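# What I Brought Home from the Robot Open Day (Bathroom Edition)

I went to the August open day at Hilenstead expecting to gawk at machines for an hour, and I came home with two pages of cleaning notes. Two pages! From a robotics lab!

Plekilis, the group that runs the place, is trying to teach a household robot called Stikon to clean a bathroom. It's a slow, patient business, and I loved every minute. Stikon took nine minutes to wipe one stretch of counter, stopped dead at the faucet to think it over, and got a round of applause when it carried on. My favorite part came before that, though, when Natalie Hebden talked us through how a person does the job, because they've had to break down all the little things our hands do without asking us. They've collected 411 wipe-downs of sinks alone.

I scribbled as fast as I could. Most of this works just as well if your only robot is yourself.

## Sink and counter

- **Start high, finish low.** Tile, then faucet, then basin, then counter. Stikon does it in this order every time, and I've been doing it backward for years.
- **Use your idle hand.** Rest it flat on the basin while the other one wipes. You lean less, and a sink that sits on top of the counter gets a bit of steadying.
- **Spread your fingers over the cloth.** A balled-up cloth only touches in one or two spots. Natalie called this the hardest thing to get across to a gripper.
- **Go around the outside of the bowl.** With a vessel sink, the grime collects where the bowl meets the counter. Push the cloth right into that line.
- **Dry a dark counter last**, with a clean part of the cloth. Water spots show up on black like chalk.
- **Don't forget the drain cover.** The little holes hold on to soap. An old toothbrush, a few circles, rinse.

## The cloth itself
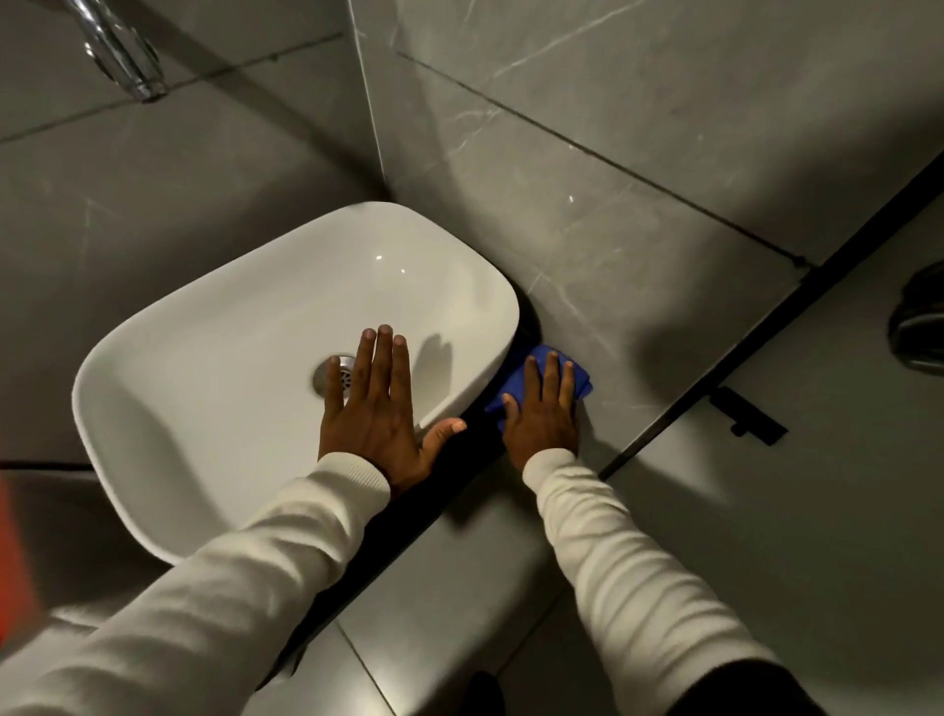
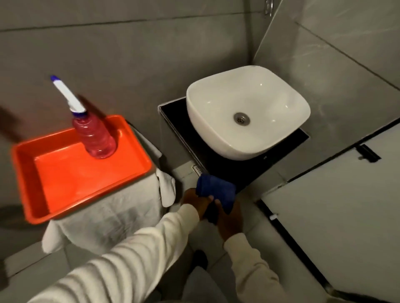 I asked how often they change cloths, and the answer was one per room, no exceptions. Fold it in quarters and you've got eight clean faces to work through – turn to a new one whenever it starts to drag. Wring it until it stops dripping, and skip the fabric softener when you wash it, as softener leaves a coating and the cloth quits soaking things up.

Label your spray bottles too, especially refilled ones. Stikon can't sniff a bottle to see what's in it, and you shouldn't either. Never mix bleach with anything acidic, vinegar included.

If you go next time, take the bus from Hulme and get there early, before the crowd around the demo bathroom is three deep. Bring a notebook, and ask about the mirror. They hadn't started on mirrors yet and I'm dying to hear how Stikon copes with seeing itself!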